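Ticket: Spare finger pads for the hand-held grippers, November order
Opened by: Maeve Sheehan
Status: Waiting on quote
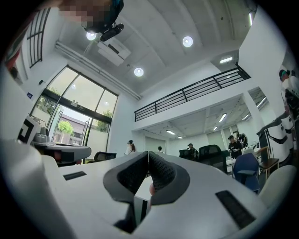 Good news first – Tamsin got the budget line raised to $2000, so we can finally keep proper spares! Trondetti sells the soft pads at $70 a pair. I'd love nine pairs now, plus a second supplier in case they run short.

Tamsin Kereama: Nine is fine by me. Does the price include shipping?

Maeve Sheehan: Not yet, I've asked. Vustel is quoting too – their pads need an adapter, so please add that to the comparison.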